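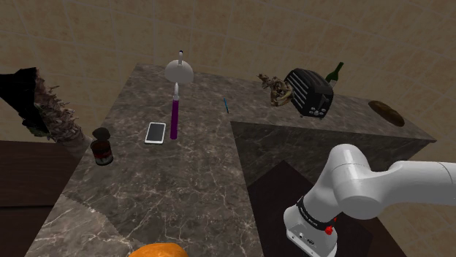
My job title has not changed since we brought the arms in, but most of what I did under that title has. I write acceptance tests for the kitchen assistance unit at Losside, and for the past year that has meant working in simulation first and on the physical counter second. A typical test starts with a layout such as the L-shaped marble counter with a black toaster on the back section, a phone lying flat and a thin blue pen left in the middle of the stone. The pen matters more to me than the toaster. A toaster is large, boxy and easy to segment. A pen on veined stone is a thin line among other thin lines, and perception errors on objects like that used to be found by a person standing next to the machine with a clipboard.

That person was one of 14 bench operators. The work went like this. An operator set the counter by hand from a printed sheet, stepped behind the tape, started the run, wrote down the result, and reset everything. A good shift produced 50 runs. Most of the shift was resetting. The sheet said where each object should be, but placement drifted through the day, and by 4 p.m. the layouts were looser than they had been in the morning. We knew this from the overhead logs and had no cheap fix for it.

The simulated queue, which we call Milard after the meeting room where it was first demonstrated, removed the resetting. In November it completed 3,719 runs. Placement error is whatever we tell it to be, so drift is now a parameter and no longer a complaint. When a run fails I can replay it with the same seed and get the same failure, as long as the physics build has not changed underneath me. (It changed twice that month. Both times I lost the better part of a day.)

What follows is about the operators, since the throughput figures have been written up internally and the rest has not.

Of the original group, nine still work on the unit. Three moved to the Distus line, which is packaging and pays slightly better for nights. Two left. The nine who stayed were retitled "scenario technicians", and their work falls into two parts. They build layouts, and they review failures the scoring script cannot classify. Neither part involves standing for long, which several of them listed as the main improvement. Neither involves much walking around either, and the same people listed that as the main loss.

The review work is harder than it was sold to us. The script handles the clear cases, dropped or not dropped, reached or not reached. What lands in the human queue is the remainder, so every item is ambiguous by construction. A bench operator used to see a long string of ordinary runs with a strange one now and then. A technician sees strange ones all morning. We capped the queue at 100 items per person per day after error rates climbed in the afternoons, and I would set the cap lower if it were my decision.
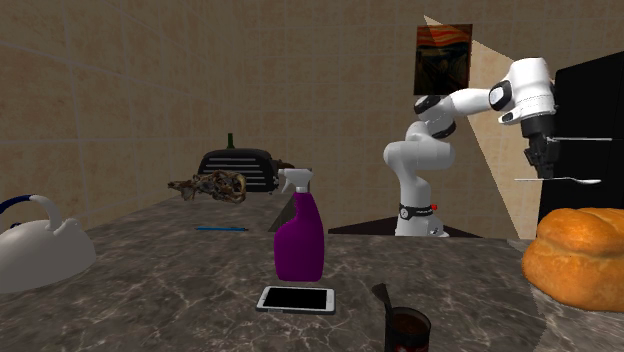 Gripper near the upper bar of the black appliance, with the spray bottle and phone in the foreground.

Bar reaches are a good case of where bench experience still counts. The script scores fingertip distance to the bar and the angle of approach. It says little about whether the elbow is folded in a way that leaves room for the next move. Former operators notice this early, having watched real arms run out of travel, and they flag runs the script has passed. I added a free-text field for these flags in the Khokhar review tool. It is the most useful column in the export and the only one management has asked me to remove, on the grounds that it cannot be charted.

Layout building went better than I expected. The technicians put things where people put things - a phone beside a bottle, a loaf at the end of the counter - and my own early layouts look like a shop display next to theirs. I have stopped writing layouts myself except for regression tests.

Two problems are still open. The first is training. Everyone on the review queue learned what a failure looks like at the physical bench, and we now run that bench one week a month. A new hire would get very little of it. I have asked for two weeks a month and have not had an answer. The second is pay. The technician grade was set before the review work existed in its current form, and the grade description still mentions resetting counters. I have sent a revised description up with the queue data attached.

The next physical bench week uses the same counter layouts as the simulated set. I will post the pass rates side by side when I have them, with the physics build number included this time.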